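Stop Tuning the Fingers and Fix the Replay Tool

I've had this argument twice since Friday, so I'm writing it down and then I can just send people a link. 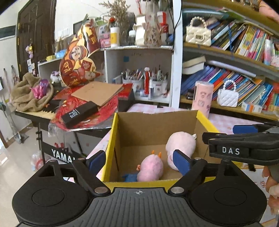 Where the hours go

A pink pig in a cardboard box, with a smaller pink plush sitting nearer the front, sounds like the easiest job in the world. Ask anyone who writes the software side and they'll groan. Two soft things of nearly the same colour, and a box wall on every side of them. My segmentation model loves to glue the pair into one big pink blob, and then the planner politely offers me a grasp in the middle of the blob, where there may be no toy at all.

So what does everyone do? They go and fiddle with the controller. I did it too! I spent most of February nudging gains and closing speeds on Plalitz, our little grasp planner, and I was terribly pleased with myself when the pick rate crept up. Then I changed the toys and it crept straight back down again.

What I should have been doing (and what I'm now boring everybody about) is looking at the recordings properly. We had 155 runs sitting on a disk and I'd watched maybe a handful from start to finish, because our viewer was horrible. It took 35 seconds to open one file, and the two hands' streams were in separate windows, so you had to line them up by eye. You'd do three of those and go and make tea.

A weekend's worth of dull code

We ended up writing a small replay tool called Hernano. It puts both grippers on one timeline, lets you scrub, and draws the planner's chosen grasp over the picture. There isn't a clever line in it. Within a morning I'd found that our timestamps for the second hand were lagging by seven frames, and that every "bad grasp" I'd been blaming on the fingers was a perfectly good grasp for where the toy had been a moment earlier.

Seven frames! I'd been tuning around a clock bug for weeks.

I know the usual reply, which is that a bigger model trained on more data will soak all this up. Maybe it will. I'm fond of big models, and I use one. But if the data says the left hand did something slightly before or after it really did, then more of it just teaches the same mistake with more confidence, and you pay for the electricity as well.

The other reply is that tools don't get you a paper or a demo. Fair enough, that one stings a bit. I still think a team with a decent viewer and a so-so planner will beat the other way round, at least on anything squashy. Rigid blocks are kinder and will forgive you a lot.

Anyway, I'm putting label editing into Hernano next, so I can split the pink blob by hand where the model gets it wrong. The gains in Plalitz are staying exactly where they are until that's done.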